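Broltomstead Community Baseball Program
Interim Progress Report to the Rautiainen Fund
March 18, 2022

1. Purpose of this report

This report covers the first half of the grant awarded to the Broltomstead Baseball Club for the renewal of its youth program and the repair of its main field. It describes the work completed since the last update, the use of funds to date, and the matters on which the club requests a decision from the Fund. It was prepared by Siiri Hämäläinen, program manager, and reviewed by Bent Overgaard, who oversees the club's facilities.

2. Youth league

Registration for the coming season opened in January and closed with 300 players enrolled across all age groups. The target set out in the grant agreement was met before the closing date. Growth was strongest in the youngest division, where the club lowered its fee and allowed families to pay in installments. The oldest division remains smaller than planned. Several players of that age moved to the school teams in Flerkeck, whose season overlaps with ours by several weeks, and the club did not succeed in arranging a schedule that would allow them to play in both.

Kalevi Pitkänen has met with the Flerkeck athletic office twice on this subject. The office is willing to move its weekday practices to an earlier hour but will not change its game dates. Under the current draft, a player on both rosters would miss four club games. The club considers this acceptable and has amended its attendance rule for the oldest division accordingly. The amended rule takes effect on opening day.

Winter training was held indoors in the Terano hall. Sessions for pitchers and catchers ran as planned. Hitting sessions were reduced for the first part of the winter while the netting on the second cage was replaced, and the hours lost were added to the end of the schedule. Pitchers in the two oldest divisions now follow a written throwing plan with limits on pitches per outing and required days of rest. Coaches record each outing on a card that travels with the team. During the winter scrimmages most cards were filled in correctly, but a number were missing the rest days, and the form has been redesigned to make that line harder to skip.

3. Coaching and umpiring

The grant provides for the training of 20 new coaches and umpires. All places have been filled. The coaching course, led by Beril Demirtaş, is complete apart from the field session, which must wait until the infield is dry enough to use. The course covers practice planning, base running, relay throws and the handling of pitchers, with one evening set aside for working with parents.

The umpiring course began later than intended. The instructor first engaged withdrew, and Veikko Peltonen agreed to take over the classroom portion. Candidates have finished the sections on the strike zone, force plays and obstruction. Positioning with a two-umpire crew will be taught during preseason games. We expect every candidate to be assigned to the younger divisions at the start of the season, working beside an experienced umpire.
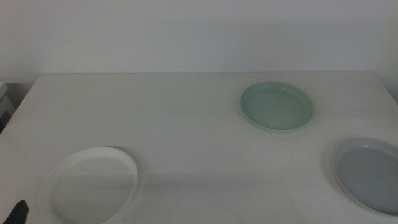

The club had hoped to pay umpires a higher game fee from the start of the season. The present budget supports the increase for the older divisions only. A proposal to extend it to all divisions will be included in the next application, together with a comparison of fees paid by neighboring clubs.

4. Field and facilities

The main field was laid out in 1991 and had not been regraded since. Standing water behind second base caused a large share of last year's postponements. The contractor has removed the old infield surface, installed new drain lines along both foul lines, and brought in the first load of infield mix. Final grading will follow as soon as the ground has settled.

The pitcher's mound has been rebuilt to regulation height with a clay core. Both bullpens have been moved outside the fence, in line with the safety recommendations in our original application. The home dugout roof has been repaired. Work on the visitors' dugout showed that two of the support posts had rotted below ground level, and these will be replaced at the club's own expense.

The outfield fence is behind schedule. The supplier delivered panels of the wrong height and has accepted responsibility for the error. Replacement panels have been ordered at no added cost. If they do not arrive before the season opens, the first home games will be played on the secondary field, where the bleachers seat some 400 spectators. The league office has been told of this possibility and has raised no objection.

5. Use of funds

Spending on the youth league and on training is within budget. Spending on the field is slightly above the amount planned for this period, owing to the early purchase of infield mix. The purchase was brought forward to avoid a price increase and does not affect the total for the field. No funds have been moved between budget lines. Invoices and payroll records are available for inspection at the club office.

6. Risks

The main risk to the schedule is a wet spring. The new drain lines cannot be fully tested until the final surface is in place, and heavy use of a soft infield would undo part of the work. Bent Overgaard has authority to close the field at any time before opening day, and the teams have been informed that his decision will be final.

A second risk concerns transportation. The bus company that carries our traveling teams has given notice that it will review its rates before summer. The club has asked two other companies for quotations and has received one so far.

7. Decisions requested

The club asks the Fund to approve the following:

An extension of the date for completing the outfield fence to the end of the first month of play.

The use of unspent winter hall rental for additional catching equipment in the youngest division.

A site visit by the Fund's representative once final grading is complete, at a time to be agreed with the program manager.

The next report will be submitted at the close of the regular season and will include attendance figures, the results of the pitching card review, and a full statement of accounts.

Respectfully submitted,

Siiri Hämäläinen
Program Manager
Broltomstead Baseball Club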